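Do colored bins really make tidying easier?

June 6, 2022

I keep reading that the secret to a tidy table is a set of colored bins. One color per kind of thing, and the mess sorts itself. I've been suspicious of this since April, when I bought a set from Kustum for $40 and found I still had to do the picking up.

My main complaint is that things don't come in categories. Blocks, fine. But where does a toy slice of watermelon go? With the red things or the green things? With the food? The Vemance catalog has a whole page on "zones" and I read it twice - it never mentions fruit.
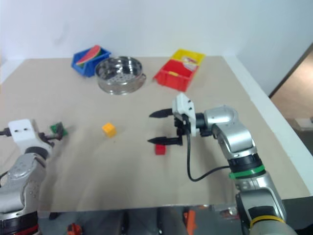
Watermelon in the blue bin, three cubes still out on the table.

Blue is the one color you won't find on a watermelon slice, so the color theory has already lost. The red and yellow bins are no better, with a whitish packet over there that matches neither of them very well. And the steamer pot isn't a bin at all, but put any round container on a play table and sooner or later it gets treated like one. I'm told the holes are good for sand. I don't want to find out.

I will say the sloping fronts are handy, because you can see what's inside without tipping everything out. That's worth something. Whether it's worth $40, when a shoebox with one end cut down does the same job, I doubt it. The 12-bin rack from Tarno costs more again and takes up half a wall.

For now the cubes go wherever there's room. If somebody has a color system that has lasted longer than 6 weeks, leave a comment - I'd like to hear how you handle the fruit.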